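Pondarell: A Quarterly of Travel and Opinion, Issue 2
Item 632
Listed 7 Jan 2020

80 pages, stapled, with a two-color cover that must have looked expensive at the time. Published by the Gutska Press in a run of 1,000, most of which seem to have gone to people with damp basements. This copy went somewhere drier.

Contents include "By Mail Sled to Fjeld," a long article on soup, and part one of a serial called "The Widow's Barometer." Part two never appeared, as the magazine folded first.
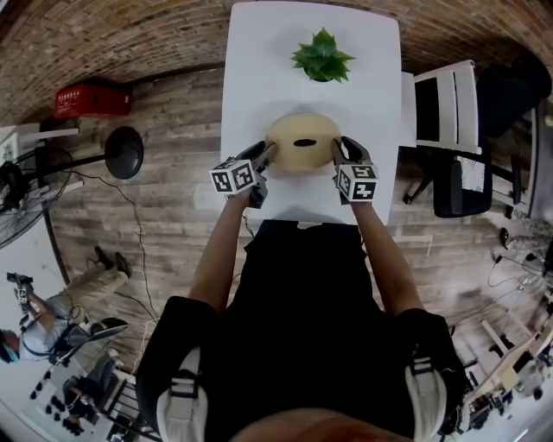

One reader's comment on this issue: the sled article is worth the price, but skip the poetry. I read it twice to be fair and it got worse.

We would only add that the poetry is short. The advertisements are better, especially the full page for a tonic that claims to cure both sleeping and not sleeping.
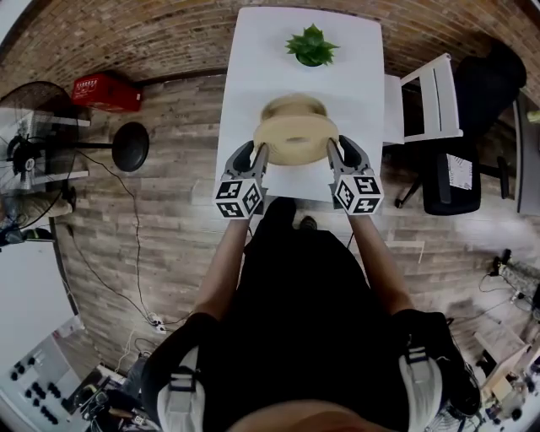

Tabletop with a small green plant

Condition: very good. Light rubbing along the spine, one rusty staple, and a penciled "No!" beside the editor's views on tariffs. The center map is present, which can't be said for most copies we see.

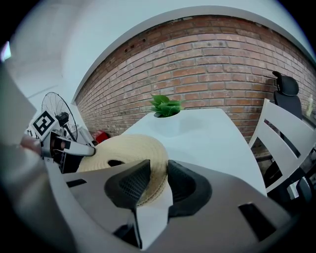
The back cover has a faint crease at the lower corner, and the subscription card is still attached. Please don't mail it in.

Ships flat between boards from Clurkinum Back Issues. Returns accepted, sighing optional.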